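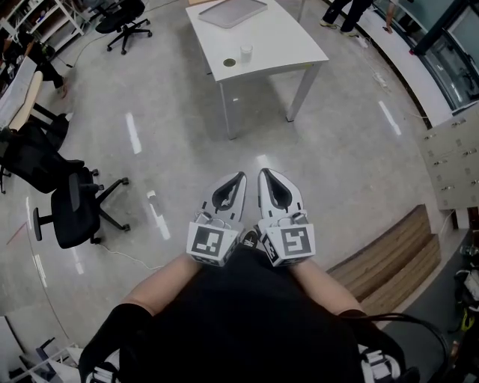
## The Pinch

So the night the gripper bit me, I was on my tenth hour at Cuvura and I'd stopped being careful, I'll admit that much. Two white fingers, nice soft curve to them, little black pads on the inside. They look like something you'd serve salad with!

Hertta wanted 150 clean grasps before we went home. Pick up the cup, put down the cup. I was on 90-something when the fingers closed and stayed closed, with the tip of my thumb in there.

"Open it," I said.

"It says it's open," said Bleddyn, from his chair.

"Bleddyn, it is not open."

He turned his screen to show me, as if my thumb might be persuaded. Green light, gap at full width, everything lovely. Hertta came around the table pretty fast for someone who never hurries – and hit the stop button. Nothing. The stop cut the motor, and the motor wasn't what was holding me. Something in the linkage had jumped a tooth and locked.

She had to take out two screws, and the second one was stripped, of course. I said some words my mother doesn't know I know.

My thumb was fine, a bit purple. What bothered me was the log. I read it on the bus, all 900 lines, and there I was in the middle of it: grasp released, object clear, ready for next. It had me down as a success.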